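Plostwood Shared Workshop Forum
Members' Builds > Automation and Control
Topic: Mustatix arm, kitchen booth: cable tray, fingers and cloth handling

W_Sukprasert
Project lead, Bay 4
Posted 18:42

Members are invited to comment on the present state of the Mustatix build before the booth is signed over for general booking in December. The purpose of the project remains as set out in the original application: a single arm with a parallel gripper, working over a domestic counter, able to pick up a cloth, move it clear of the cookware and put it down again in a tidy heap. Folding is outside the present scope.

The frame is standard slotted aluminium profile, obtained from Protside as offcuts, with the longest piece at 2370 mm. The wall panels were printed with the bird and leaf pattern at the request of the members who approved the booth, and I would ask that the choice of pattern not be reopened. The tray for the wiring runs under the beam and is held with cable ties for the time being.

Three matters are open. The first is the permanent fixing of the tray. The second is whether the open triangular fingers should be kept. The third is the behaviour of the cloth detector against a patterned wall.
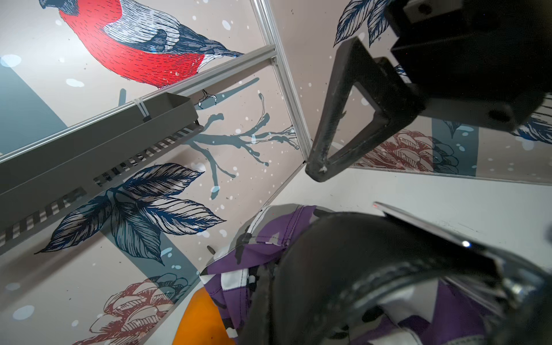 Last edited by W_Sukprasert at 19:05. Reason: order of items corrected

On the fingers, I should record that the surface is now scuffed. Grip has not suffered to any degree that I can measure, and I propose to leave them in service until the replacement pair has been printed and checked.

Wichai Sukprasert

benchvice_ann
Member
Posted 19:31

Thank you for the report. I must object to the phrase "for the time being". The workshop rules allow ties on a moving rig during setting up only. A tray carrying supply leads is to be screwed to the profile before anyone other than the build team uses the rig. The tray is already slotted along its length, so the work is one evening with T-nuts and washers.

I would also ask what clearance there is between the gripper body and the beam when the wrist is turned fully over.

M_Bakilana
Member, electrical
Posted 19:58

I take a different view on the tray. Ties were chosen at my suggestion. The arm cable has been re-routed several times, and on each occasion the tray had to shift along the beam. Had it been screwed, we would have been undoing screws over a white worktop with the motors off, and the job would have been put off.

The load in the tray is signal wiring and one low-voltage feed. The mains side stays in the cabinet. I accept that the rule makes no such distinction, and I am content for the tray to be screwed once the cable route is frozen. I do not accept that it is unsafe today.

Clearance with the wrist turned over is 67 mm at the closest point, taken with the fingers fully open. The software stop is set well short of that.

Mwangi Bakilana

benchvice_ann
Member
Posted 20:10

The figure is noted and is acceptable. My position on the rule is unchanged. If members believe the rule is too broad they may propose an amendment, but it applies to everyone in the meantime, including those of us who wrote it.

oldlathe
Member
Posted 20:26

May I ask why the detector is being made to work against a patterned wall at all? A plain white sheet hung behind the counter would remove the whole of item three. I have built two sorting rigs at home and in both cases the first thing I did was make the background dull.

W_Sukprasert
Project lead, Bay 4
Posted 20:54

The suggestion was considered at the planning stage. A plain sheet makes the trial easier and the result less useful to the members who intend to copy this build in their own kitchens. Few of them have a plain wall behind the hob.

For the information of those who have not followed the earlier topics, the position on detection is as follows. We have logged 566 attempts since the camera was moved to the wrist. The commonest fault is a grasp placed on the wall print when the arm comes in low and the camera is tilted steeply. The leaves have fine, high-contrast lines and the detector treats them as creases. Raising the approach height cures most of this but brings the gripper nearer the rail, with the basket on it, and the software then refuses the move.

The pot was put on the counter on purpose. A cloth lying against cookware is the ordinary case in a kitchen, and the glass lid gives reflections that a bare counter does not. We have kept the lid on for every logged attempt so that the results can be compared.

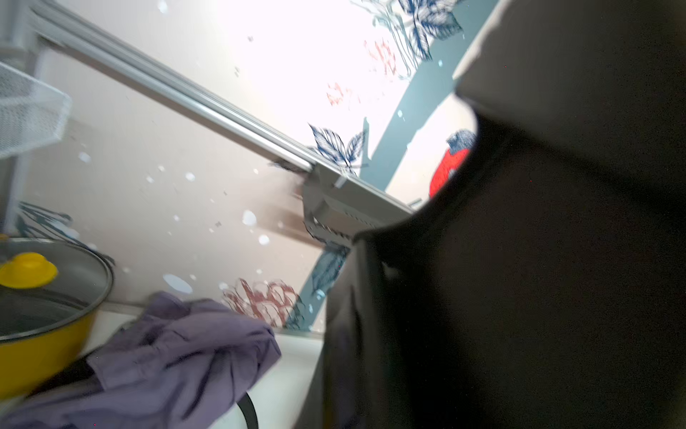

The approach I now favour is to hold the arm still for a short period before the grasp is chosen, and to discard any picture taken while the wrist is moving. Mr Bakilana has written the interlock for this. It adds a delay to each cycle, and I consider the delay acceptable. Cloth colour has also proved to matter. Purple is handled well. A blue cloth was withdrawn from the trial when it was found to be too close to the stripes and branches on the panels.

threadpitch
Member
Posted 21:17

I support keeping the pattern, but I am not persuaded by the waiting period. Holding still deals with blur. It does nothing about a sharp picture of a leaf which the detector then takes for a crease. Those are separate faults and the log ought to record them separately.

Could the team say how many of the false grasps came from blurred pictures?

M_Bakilana
Member, electrical
Posted 21:40

Not with any confidence. The log records a false grasp under one heading only. I have begun going back over the saved pictures and marking each one, and almost 100 are done. I would prefer to finish before giving a split, as the early ones were all taken with the lamp in its old position and are not typical.

The point is a fair one, and the heading will be divided from the next run onwards.

One further measure is available. The counter meets the wall in a straight line, and the position of that line is known whenever the arm knows its own position. Anything the detector finds above the line can be refused unless it is also supported by the depth estimate. I have this working on the bench and it has not yet been tried on the arm.

oldlathe
Member
Posted 21:52

That seems to me a better answer than either mine or the waiting period. I would still hang the sheet for one run, so that there is a baseline. Without it the team cannot say what the pattern costs them.

W_Sukprasert
Project lead, Bay 4
Posted 22:08

Agreed as to the baseline run. A sheet will be borrowed from the photography corner and clipped to the upper profile, clear of the rail.

On the fingers, I have received a private message from a member recommending the Thongdee pattern, which has a broad flat tip. We did try a similar shape in the first month. It was good on towels and poor on anything with a stitched hem, where it tended to push the edge along the counter and lose it. The pointed triangular finger gets under a hem more readily. If the member wishes to lend a set for a fair trial, the mounting screws are M4 and the adapter drawing is in the project folder.

benchvice_ann
Member
Posted 22:15

Before the topic moves on to fingers entirely, may I have a decision on the tray?

W_Sukprasert
Project lead, Bay 4
Posted 22:31

The tray will be screwed to the beam after the baseline run and before the booth appears on the booking sheet. Until then the rig is restricted to the build team, and a notice to that effect will be fixed to the cabinet door. Mr Bakilana has asked that one length of the tray be left on slotted brackets so that it can slide, and I have agreed to this on condition that the brackets are metal.

benchvice_ann
Member
Posted 22:34

Accepted. Please send me the bracket drawing when it is ready, and I will check it against the rule.

M_Bakilana
Member, electrical
Posted 22:49

The drawing has been placed in the project folder under "tray, revision B". The spare T-nuts are in the second drawer of the Bay 4 cabinet and should not be taken for other work.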